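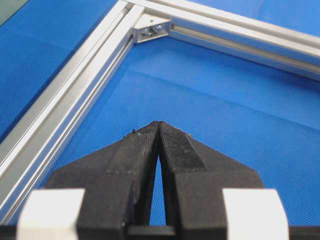 Flenix two-finger gripper, long-term review
Posted by Nayeli Marulanda in Grippers & Hands

I've had the Flenix on our small arm since October and I'm still finding excuses to use it! It replaced the Statesby parallel gripper we'd run for ages, which was fine for boxes and pretty hopeless at anything with a thin edge.

What I love most is how slim the fingers get toward the tips. You can bring them down into an inside corner, right up to a bracket, and still have room to close. With the Statesby I had to come in at a silly angle and hope. The black fingers also stand out well in the wrist view (we work over a bright blue mat), so lining up by eye is easy even when I'm tired.

Grip is good too. I ran 600 picks of small screws and washers over two long evenings, and 331 of those were screws, the part I was dreading. It dropped 6 in total. Dayana Giraldo ran the same parts on her Serrano and dropped more, though hers is an older unit and she'd want me to say so.

Now the grumbles. The tips pick up lint like you wouldn't believe, so keep a soft brush handy. Fingers are dull and matte, great for the camera, but dust shows on them. The controller software is plain and the force setting resets every time you power down (why??). And the manual has one page on wiring, which Arnulfo Condori and I read maybe ten times before the thing would talk to our arm.

It cost us $192 without the mounting plate. For that money I'm really happy, and I've already asked for a second one for the other bench. If you mostly lift big, heavy stuff, stay with something wider.

Rating: 4.5 out of 5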